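People ask me the same things about mats and masking tape, usually after a shop has told them something different. Answers below, for what they're worth.

**Do I need a mat on a wooden table at all?**

Maybe not. If all you do there is sort mail, save your money. I put one down for small parts, which are easier to find on dark gray than on blond wood grain.
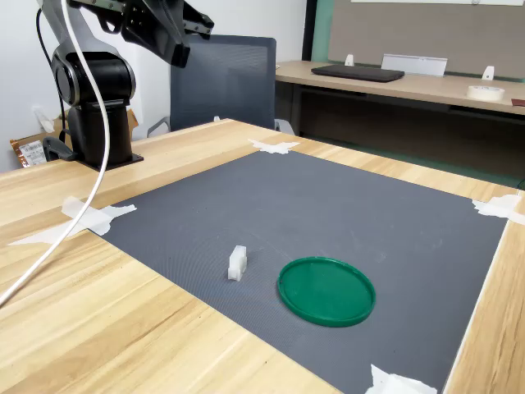
*Green lid and a small white part on the mat, with tape at the corners.*

**Is masking tape good enough to hold it?**

For a mat that stays put, I think so. The Heneston catalog sells corner clips in packs of 3 and claims they "outlast any tape." I tried two packs and went back to the roll. Tear it by hand if you like -- straight edges don't make it stick any better.

**Won't the tape ruin the finish?**

It can, if you forget it until January. Test a strip underneath the table first. I don't trust labels that promise clean removal from "all surfaces," and neither should you.
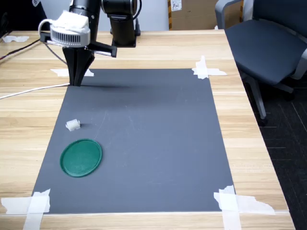 Scuffs on the mat itself are another matter. I'd leave the light ones alone. The Courtois cleaner I bought for them smelled strong and did nearly nothing, and dish soap was no worse.

**What about loose lids?**

A shallow lid with a raised rim makes a decent tray for screws, provided it's rim-up. Fundeo will sell you a magnetic dish, item 251, for the same job. I haven't seen the case for it.
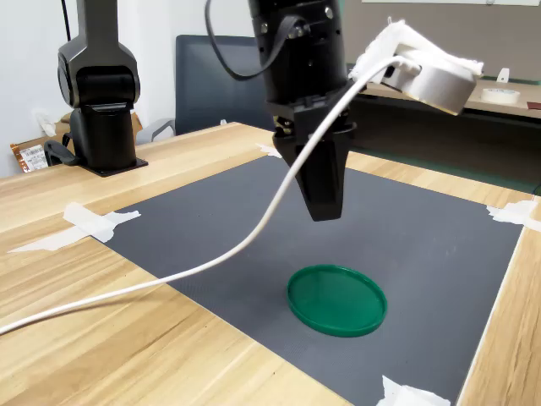
Ginette Bailly wrote in to disagree: she has used a magnetic dish for 2 years, says plastic lids slide the moment you bump them, and thinks I'm being cheap.

She may be right about the sliding.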